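Ticket 295: Label printer on packing bench 13 drops off the network after idle

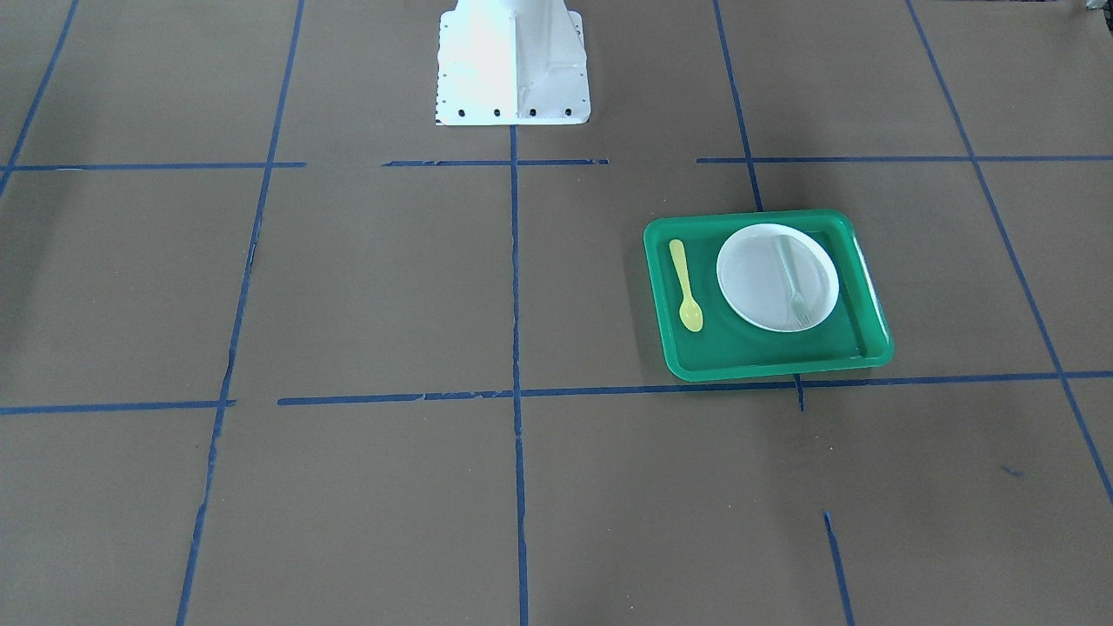

Last updated: February 22, 2018

Reported by: Sidra Satti, Hikudbridge site
Assigned to: Su-chen Hsiao
Status: Monitoring

Problem
The Cundar label printer stops answering after a long idle period. Jobs sent from the Shirazi order system sit in the queue with status "Sending" and never print. Power cycling the printer clears it. The front panel shows Ready the whole time.

Checks so far
Ping from the print server fails while the fault is present. The switch port stays up with no errors logged. Replaced the patch cable and moved the printer to a different port - no change. The printer on the next bench has the same firmware and does not show the fault.

Compared settings between the two. The faulty unit was on DHCP with a lease of 60 minutes, the other has a reserved address. Sleep timer on the faulty unit was 15 minutes, on the other it was off.

SH: Turned the sleep timer off and left DHCP alone. Fault came back the same afternoon, so sleep is not the cause by itself.

SH: Packet capture shows the printer never sends a renewal request. When the lease runs out, the server hands the address to a scanner and the printer keeps using it. Duplicate address warnings in the server log match the times Sidra gave.

Change made
Added a reservation for the printer on the Grorcombe DHCP server and updated the port on the print queue. Cleared the stuck jobs and restarted the spooler. Test label printed.

SS: Printed first thing after a full night idle, no restart needed. Scanner also stopped dropping.

Open
Vendor case on the missing renewal has no reply yet. Sleep timer stays off until then. Check the other DHCP printers at Hikudbridge for the same lease setting.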